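Sharpening night talk, speaker notes (mine, so excuse the shorthand)

Hi everyone, thanks for coming out. Mugs are at the back, the good cookies are already gone (Salvador, I saw you).

Say who I am. I cooked for a living, now I mostly fix other people's edges. I learned from Irina Toma, who ran the bench at Urside when I was washing dishes next door, and nearly everything I say tonight that sounds smart is hers.

Start with the question I get every single time: which stone should I buy? Ask for a show of hands, who owns one at all? Then who has used it since they bought it? Wait for the laugh. If there's no laugh, move on quickly!

My answer is one medium stone, a thousand grit or close to it, and learn it properly before you spend any more money. I bought a whole set the first time and ruined a lovely petty knife on the coarse one. I still have it. It's in the drawer with the takeout menus, and it's now shaped like a banana.

Pass round the Skistow stone and the Drinen stone here. Let people rub a thumb over the flat side. The Skistow is softer, makes a lot of mud and needs flattening more often. The Drinen is harder and slower, and I find it a bit glassy, but Darius loves it and he's welcome to argue with me at the break.

Blade angle. Don't get bogged down in degrees, last time I lost the room. Just show it: lay the knife flat, lift the spine until you could slide 2 coins under it, and stay there. Wobbling is the whole problem for beginners. Go slower than feels sensible. 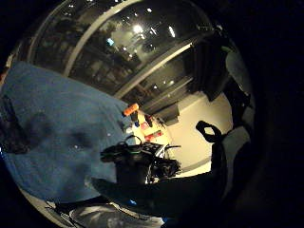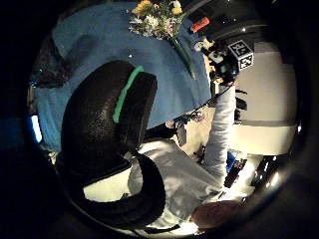 The burr. This is the part I want everyone to go home with, so slow down. You work one side until you can feel a tiny rough lip along the other side, all the way from heel to tip. Feel for it by dragging your finger AWAY from the edge, never along it. Say that twice. Then flip and do the other side, and after that it's light strokes, lighter than you think, to take the burr off.

Tell the Ebony Hoani story. She did 60 strokes a side because a video told her to, never checked for a burr, and rang me up cross that her knife was no better than before. She'd been holding it too low and polishing the shoulder the whole time. Marker pen on the bevel, that was the fix. Color it in, take a few strokes, see where the ink has gone. (Have the marker ready this time. It's in my coat.)

Single bevel knives: keep this short. The back side stays flat on the stone, and you only take off the burr there. If anyone has brought a Mihăilă, those have a slightly convex face and I'd like a look at it before they start grinding.

Steel question will come up. Carbon is easier to sharpen and it will rust if you leave it in the sink, so wipe it as you go. Stainless forgives you more. I use both at home and grab whichever one is clean.

Boards! Glass boards are murder on an edge. So are plates, and so is scraping chopped onions into the pan with the sharp side down. Flip it over and use the spine. I got told off for this for 2 solid years and I still catch myself doing it.

Debashish Fakir is taking knives in for the practice part. Wrap yours in a towel, put your name on some tape, and please don't hand it to him point first.

Questions, then benches. Paper for testing is next to the sink.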